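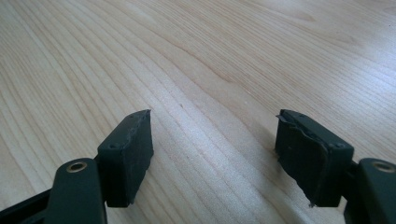 Step 1. Check the pads before you compare anything

Open the gripper fully over a bare table and look at both fingertips. If the rubber layer is peeling from one pad, as on the right one here, write it down for that side. A torn edge can catch on paper and you will blame the wrong gripper. At Clarkeck we change pads after 300 grasps, but look at them after every 50 also.

Step 2. Check the links

Close and open the jaws slowly five times. Both fingers should arrive at the middle together. On our Velau hand gripper the left side was late in May, and the cure was only to tighten one pivot screw by a quarter turn.

Step 3. Choose the objects

Thin and flat things show the difference between two grippers much faster than cups or blocks. I use hardcover books for this test, and I let them lie in an untidy stack. The top cover should be glossy, like the one with the green dinosaur, so that a hard pad has a fair chance to slip. Approach from the side where the edge of a lower book sticks out, then repeat on the top book alone.

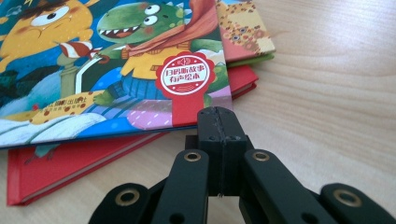

Step 4. Record and compare

Do the same number of grasps with the Irken and with the Velau, and keep the wrist low in both. For a second round, turn the stack so that the red book under the top one points to your other hand. Note each slip with its side, left or right. My full table has 1,064 grasps, but 50 for each gripper is enough to start.

Trí Đặng, 4 September 2023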